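Clear Rooms: Progress Report to the Witgate Fund

Home organizing help for households in the Llanos district, June through fall

We asked Witgate for money to help people get their homes back under control before winter, and we're very happy to tell you that it's going well. It's also going differently from the plan in a couple of places, and those are covered further down, along with what we'd like to do with the rest of the grant. 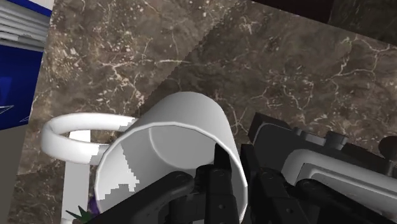
By Theresia Wieser, Program Lead
October 24, 2023

Where we are

Since June we have completed full home sessions with 137 households. The proposal promised fewer than that by the end of the year, so we're ahead, and there is still a waiting list of 40. Most people hear about us from a neighbor or from the flyer at the Hikar Street library. We stopped handing out flyers at the market in August because we couldn't keep up with the calls!

A session still looks much the way we described it to you. Two organizers come to the home, sit down with the household first, and ask which room bothers them most. Then everyone works on that room and nothing else until it's done. The kitchen wins nearly every time, with the hall closet a close second (we had expected bedrooms, and bought far too many under-bed boxes as a result).

The follow-up visits have been the best surprise of the season. We go back after a few weeks, have a look at the room together and talk about what has stuck. Some rooms have slid a bit, of course, but in a lot of homes people have gone on to the next room without us. One woman had done her whole pantry and was halfway through the garage, and she was so proud of her labeled shelves that the visit ran an hour over — Nayeli Arboleda says it was the nicest hour of her week.

What changed

Evening sessions. We planned for daytime only, and that left out everybody who works regular hours. Roxana Villca moved her schedule around in August so we could try evenings, and they fill up first now. They do cost more in travel, as the late bus to the east side doesn't run often and we've had to pay for rides home.

Donations. The original budget had us driving donated items to the thrift store ourselves. Efraín Huanca worked out a pickup arrangement with Alteck, the hauling company on the north side, and they collect from our storage room every other week at a reduced rate. This has freed up the van for sessions. Larger furniture is still a headache, and we're holding several wardrobes that need a home.

Paper. We badly underestimated paper. Old bills, school forms, warranties for things thrown out years ago, all of it in bags and drawers and under beds. People find it much harder to sort than clothes or dishes, and it was holding up sessions. We now treat it as a separate appointment and bring a shredder. Eusebio Apaza wrote a one-page guide on what to keep and for how long, and households ask for extra copies to give to their relatives. 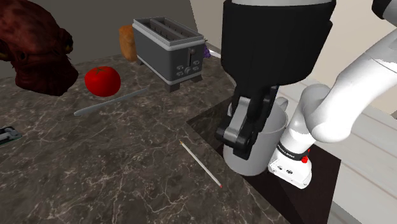

4 min read

Training

We trained 8 new organizers over the summer, all of them from the district, and every one is still with us. Three of them started out as clients, which makes us happier than any other number in this report. The training took longer than planned. People picked up the sorting methods quickly, but it takes practice to stay quiet while somebody decides about their late mother's tablecloths, so we added an extra practice day for that.

Money

Spending is close to budget overall. We're under on storage supplies (households prefer to reuse shoe boxes and jars, and we're all for it) and over on travel, for the reasons given above. With your approval, we'd like to move 17 percent of the supplies line to travel for the remaining months. A revised sheet is attached.

Still to do

The workshop series for renters in small apartments hasn't started. The room we had lined up at the Hikar Street library is closed for repairs to the heating, and we're talking with the school across the road about using their dining hall instead. We hope to run the first workshop before the holidays, with wardrobes and winter coats as the topic.

We also owe you the household survey. The forms are in, but many came back with only the first page filled out, so Roxana is calling people to complete the rest by phone. You'll get the results with the final report.

If anyone from Witgate would like to come along to a session, please let Nayeli know and she'll find a household that's glad to have company. Wear old clothes — we'd love to have you, and there's always a closet waiting.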